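Finally got to Tilahun! Been meaning to since April, when Natnael Woldemariam would not shut up about the lamb. Quick post, lunch break almost over.

Ordered the lamb tibs and a side of lentils. Lamb came out sizzling, lots of rosemary, enough jalapeno to make my nose run. Injera was sour and springy, the way I like it. They bring extra if you ask.

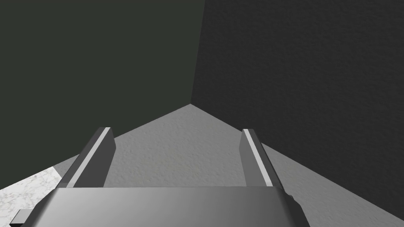 Grey floor, dark walls.

Lentils were just ok. Kinda flat, needed salt. The coffee tho. Small cup, super strong, 7 bucks for the pot and we split it. Way better than what Kosora pours down the street, and I used to be a Kosora person.

Service slow at noon, fine by 1:30. Parking is a mess, use the lot behind Rindari and walk. Cash only under ten dollars so bring some.

Going back for the fish, will udpate.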